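Subject: Re: [babynames] Krawczyk as a middle name?
Date: 2024-08-08

> My grandmother's maiden name was Krawczyk and I'd love to
> use it in the middle spot for our daughter, due in May. My
> husband thinks it's too hard to spell. Has anyone done this?

Oh, please use it! We put my mother's maiden name in the middle for our son and I've never been sorry. He has to spell it out maybe twice a year, at the doctor's and at school, and he's pretty proud of it by now.

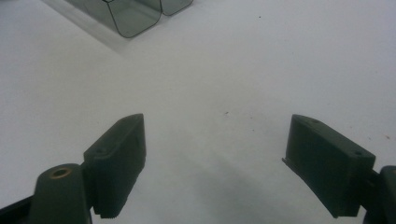

If I remember right it comes from the Polish word for a tailor, so there's a nice little story to go with it when she's older. I'd keep the first name short, though — Ada, Nell, June, something that doesn't fight with all those consonants. Ada Krawczyk sounds great to me (I said it out loud in the kitchen to check).

As for spelling, people trip over easy names too. I've been called all kinds of things and mine only has four letters! One thing to look into is the hospital form. Ours had 20 boxes for the middle name, plenty of room, but my sister's had fewer and they squeezed hers in by hand.

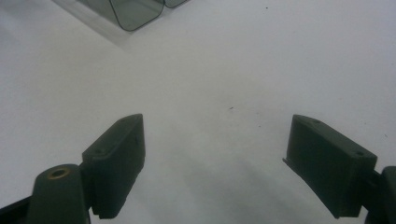
White surface, two dark gripper fingers

Does your husband have a family name he likes better? You could always use both.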